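2019-05-26

Up before six and straight out to the garden in my slippers, because I could not wait to see the beans. They are up! Every one of the Bredholm climbers has its head out of the soil, bent over like a little green hook, and I stood there with my coffee grinning at them like a fool. I planted them late, the packet said so and my sister said so, and there they are anyway.

Then the drive over to Bandthorpe for the seed swap, 35 miles with the windows down. I had my trays of tomato seedlings wedged in behind the front seats and took every corner like I was carrying a wedding cake. Lost one (a yellow pear, stem snapped clean through, my own fault for braking at the bridge). The hall was packed when I got there. They had 257 kinds of seed on the list this year, all typed up and pinned by the door, and I read the whole thing twice before I even said hello to anyone.

Best find of the day - a squash called Ogola. I had never heard of it. Atieno Mollel had grown it two summers running and brought an envelope of seed and one of last year's fruits, gray-green and ribbed and still hard as a bowling ball after a whole winter in her pantry. She roasts it with onions and a lot of black pepper. She gave me eight seeds and I gave her four of my purple tomatillos and a promise of more. We talked so long about squash bugs that I missed the first half of the compost talk, and I'm not one bit sorry. She goes out at dusk and picks the eggs off with sticky tape, wrapped around her fingers. I'm going to try it tonight if I find any.

I did catch the end of the compost talk. More leaves, more patience, stop turning it every time you feel restless. Guilty!

Also came home with: two kinds of lettuce, a red okra, a fistful of garlic chives in wet newspaper, and some dill I did not need. Spent $2 on lemon cake. Should have spent four.

Planted the Ogola seeds as soon as I got in, two to a hill, down by the back fence where the peas did so badly. If they take, there could be squash by September, and I'll have to work out where on earth to keep them. The shelf in the cellar is full of jars. Maybe under the stairs.

It was still light after supper, so I watered everything, tied up the sweet peas and sat on the step with my feet bare until the mosquitoes found me. My back aches and there is dirt under every nail. What a day.

Tomorrow: thin the carrots (really do it this time), call about the rain barrel, write out labels before I forget which lettuce is which. And I still want a color for the new seed box. I keep coming back to something warm, a reddish orange-brown with the grain showing through.
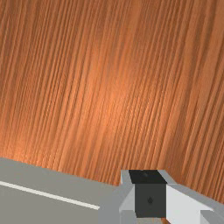 The kind of color I mean for the seed box, grain and all.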